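Simulation packages for school robotics clubs: Flaltia, one semester in
Posted Thursday, February 28, 2019
Reviewed by Mei-kuen Poon

Our club has 20 students and access to one real arm, which we share with the machining classes. We needed something the rest of the group could use while they waited. After trying the free version of Warnilico in the fall and finding it too slow on our computers, we bought a classroom license for Flaltia and have been using it since January.

Setup was easy. Chin-lung Yeh, who runs the club with me, installed it on the lab machines in roughly 60 minutes. The students had a program moving an arm by the end of the first meeting. The menus are plain and the error messages mostly make sense. 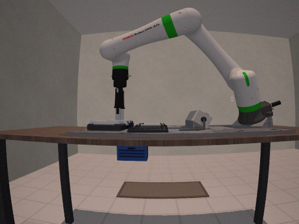 The simulated CRX-5iA at the bench, gripper pointing down over the work area.

You build a job by saving positions one at a time and then setting the speed between them. Students who had never programmed anything picked this up quickly. The ones with experience wanted to write code directly, and the script editor is weaker than it should be. It has no search function, and undo only goes back one step. We ended up writing the longer programs in a text editor and pasting them in.

Collision warnings are good. If a path runs through a fixture, the program stops and names the two parts that touched. The warnings for joint limits are less useful. They give a code number, and you have to look it up in the manual, a PDF of 92 pages with no index. 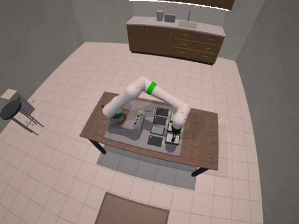

Building your own workspace takes more patience than programming the arm. Parts snap to a grid that is too coarse for small pieces, and the setting to turn it off is buried under Preferences. The library has enough in it for club projects, though. Our sorting team has a button box with green, yellow and blue buttons, four dark square pads next to it, and two light gray platforms under the gripper. They redid the spacing several times before they liked it. Save often, as we lost one layout in a crash.

Importing models from Plasunen worked for simple shapes. Anything with threads or small holes slowed the program badly. Our older laptops could not run it at full detail, so plan on desktops or turn the shadows off.

Support answered both of our emails within 2 days. The Gökçe lesson pack, sold separately, is written for younger students and we stopped using it after the first unit.

I would buy Flaltia again for a high school club. I would skip the lesson pack, and I would like to see the script editor fixed before we renew.

Rating: 4 out of 5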